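Thread: Folding towels in thirds, does it really save shelf space?

clinbykate
Joined: July
Our linen closet is one narrow shelf and I keep reading that thirds beats halves. I'm not convinced. A towel is the same amount of towel however you fold it. I tried it on a green cloth because the bare table is slippery, and mine bunches up with a corner poking out.

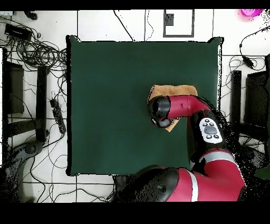 Re: Folding towels in thirds

lolholm_lou
You're right to doubt it. I did 2 shelves each way one Saturday and couldn't tell the difference. What does help is smoothing the thing flat before the first fold. Most people skip that and then blame the method.

Re: Folding towels in thirds

Berkness42
Disagree, Lou. Thirds hides the edges, so the stack doesn't slide. I worked in the laundry at the Cowie guest house and we kept more than 400 towels that way.

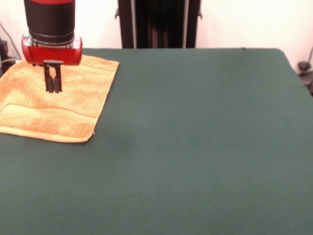
My quarrel with the thirds crowd is that they never say which way to start. Long side or short side? It matters if the towel has a band woven across it near the hem, like the orangey-yellow one lying flat there. A band is flatter than the loops, so the fold wants to go where the band is and not where you want it. I'd start with the long sides and keep the band out of the crease.

Re: Folding towels in thirds

clinbykate
Mine fights me at exactly that spot. But a guest house has deep shelves and somebody paid to fold. I have one shelf and about a minute. I still don't see why I should bother - the kids pull one out and the whole pile goes over no matter what.

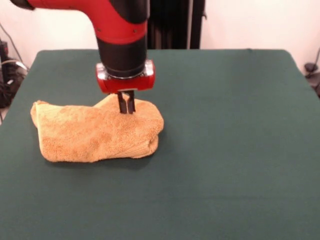

So what about rolling? My sister swears by it, but hers unroll by the next morning and look worse than if she'd just shoved them in.

Re: Folding towels in thirds

lolholm_lou
Rolling is for baskets. On a shelf they wander off. Halves, then halves again, and stop reading tips.

Re: Folding towels in thirds

Berkness42
Try thirds for a week before you listen to Lou. Fold toward the front.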